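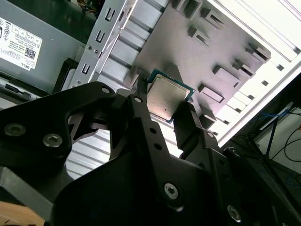
A computer processor held up in front of an open computer case.

What is a petition?

Have you ever thought something in your town was really unfair, or really silly, and wished you could tell the people in charge? You can! You don't have to be a grown-up, or famous, or even very good at spelling. One of the oldest ways to do it is called a petition, and people have been using them for hundreds and hundreds of years.

A petition is a written request that lots of people sign. At the top it says what you want to happen. Underneath are the names of everybody who agrees with you. Then you hand it to whoever has the power to do something about it, such as your local council, your head teacher or Parliament.

Say the word like this: puh-TISH-un. It comes from an old Latin word that means asking for something.

Who gets the petition?

This bit matters a lot, so it's worth some detective work before you start. Different people look after different things. Your council might be in charge of the playground and the bins. Your school decides what goes on the lunch menu. Parliament makes laws for the whole country. If you send a petition about school custard to the Prime Minister, it will probably be a very long time before you see better custard.

If you're not sure who is in charge, ask a librarian or write to your local councillor. A councillor is a person chosen by voters to speak up for one part of the town, and answering questions like yours is part of the job.

The Reswood crossing

Children in Reswood wanted a zebra crossing on Hebden Lane, between the park gates and the library. Cars came round the bend there quite fast, and 3 classes from the primary school had to cross it every Wednesday to change their books.

They wrote one clear sentence: "We ask the council to put a zebra crossing on Hebden Lane, next to the library." Then they went collecting names. They stood outside the school gates (with their teachers), they asked at the swimming pool, and a shop called Usteser let them leave a clipboard by the till. By the end of March they had 1066 signatures, the same number as the year of the Battle of Hastings, which pleased the history teacher no end!

Two of the children carried the pages into the council meeting and read their sentence out loud. Howard Clegg, the councillor for that side of town, asked them what time of day the road was busiest, and they had the answer ready. The council sent somebody to measure the traffic, and after that it voted for the crossing. It has stripes and flashing lights and everything.

Does a petition always work?

No. A petition asks, and the people in charge can still say no. Over in Urnura, families asked for the outdoor pool to stay open all winter. The council read the petition, worked out what it would cost to heat all that water, and turned it down. It did agree to open the pool earlier in spring, though, so the families got a piece of what they wanted.

Sometimes there are two petitions that want opposite things. One street would love a skate park and the next street would hate the noise. Then the councillors have to listen to both sides and make up their minds, and that can be a really tricky job.

Am I old enough to sign?

It depends on the petition. Some councils let anyone sign if they live, work or go to school in the area, and some have a lowest age, such as 16. Look for the rules on the council's website, or ask a grown-up to help you find them. Always check with a grown-up before you put your name or address on anything, on paper or online.

And you must only sign once! Signing twice, or making up names like Mr B. Anana, is cheating, and it can get names crossed off the list.

Have a go

Try a petition in your class. Choose something small that your teacher really could change, like which story you hear at the end of the day. Write what you want in one sentence. Leave 7 lines underneath for names and see if you can fill them all. If a friend doesn't want to sign, ask why. They might have thought of something you hadn't, and you can always change your sentence and try again.

Words to know

Signature: your name, written by you in your own way.
Councillor: a person voted in to help run a town, city or county.
Debate: a talk where people give different opinions and follow rules about taking turns.
Campaign: all the things you do to get something changed, such as making posters, writing letters and collecting names.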